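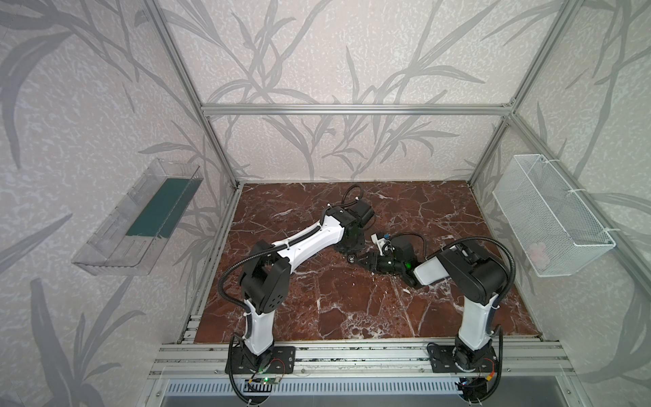 Tiltville Forums > Workshop & Storage > Small fixes

Wire basket on aluminum post keeps sliding down

palletrack
21 September 2021
ok so quick one. White wire mesh basket, cable tied to an aluminum post on the right hand side. Side walls are papered, pale gray w/ the big dark bamboo leaf pattern, so I don't want screws going thru the paper. Problem is the basket creeps. Fine for a few days, then it's lower, then I shove it back up. Ties are tight. Already redid them once.
Basket has next to nothing in it so it's not weight.
Any ideas that don't involve drilling

gumboot_lane
Ties on smooth aluminum will always creep. Wrap the post with a bit of rubber first. Old bike tube, one turn, tie over the top. Done.

soffit22
If it's slotted extrusion use the slot!! T-nut, button head screw, washer over the wire. 2 of them at the top corners and it will never move again. Cable ties are for cables

palletrack
it has slots yeah. don't have nuts that fit, the Ledivico ones I've got are for the bigger profile and just spin

soffit22
So get the right ones, a bag of 16 costs less than lunch

mrs_thistle
Disagree with the T-nut crowd a little. I had a mesh basket bolted up in my sewing corner and every time I wanted to wash it out I had to go find the hex key. Ended up never washing it. Ties you snip and you're done. I do the bike tube thing gumboot says and mine has been up since March, hasn't budged.
Also love that paper! Is it the peel and stick kind? My hallway is crying out for leaves

palletrack
paste, not peel & stick. It was a leftover roll, no label on it, sorry. Pattern's big so you lose a lot matching it up at the corners. I gave up matching at one corner and you can tell if you look

oldlino
Paste on what though. If that's bare board behind it the seams are going to lift by winter. Ask me how I know

palletrack
primed. seams ok so far

oldlino
Well good. Give it time

gumboot_lane
cheerful as ever lino

bracketeer
Different approach, hooks. S hooks over a short crossbar, basket hangs from those, lifts straight off. I've got 109 of the things in a drawer if anybody wants some, I'm not kidding, bought the wrong pack size from Fatard and they wouldn't take it back.
Only downside it swings when you bump it

soffit22
Swinging is a pretty big downside for something with stuff in it

bracketeer
so tie the bottom. one tie. no swing

soffit22
Then you are back to ties

bracketeer
ONE tie and it's not holding anything up, the hooks are. come on

mrs_thistle
What about the tray on the other side, the clear one? That leans out from the wall, does that one slip too or just the basket?

palletrack
tray's fine, never touched it. Has a dark teal pad laying in the bottom. It's just the basket

mrs_thistle
Nice idea with the pad, might steal that. Mine rattles like mad

kettle_b
Sorry to barge in, more interested in the marble. What do you clean that with? We've got the same kind of look in the downstairs bath, reddish brown with the white veins, really glossy, and it shows every single smear. Been using Calado spray and it leaves a film

gumboot_lane
water, drop of dish soap, dry cloth after. The drying is the part everyone skips

oldlino
No vinegar. If it's real stone it etches and then you've got dull spots forever. If it's vinyl do what you like

kettle_b
how do you tell tho

oldlino
Touch it. Stone is cold

soffit22
Vinyl over a concrete slab is cold too, that test is useless. Look at an edge, look for the pattern repeating

kettle_b
No edge showing, it goes under the trim. will look for repeats tonight

palletrack
fwiw I just use a damp microfiber and go over again dry. Crumbs and paper bits show up like crazy on a dark color, worse than smears imo

palletrack
update, did the bike tube. one wrap top and bottom, new ties, cut the tails off this time. Feels a lot more solid, will see

gumboot_lane
told ya

soffit22
Back in 14 days asking about T-nuts

palletrack
lol maybe. measured where it sits and put a pencil mark on the post so I'll know

bracketeer
S hooks offer still stands, just pay the postage

mrs_thistle
I'd take a dozen for the pantry, sending you a mesage

kettle_b
Found a repeat behind the door. so it's vinyl. I've been babying vinyl for years, great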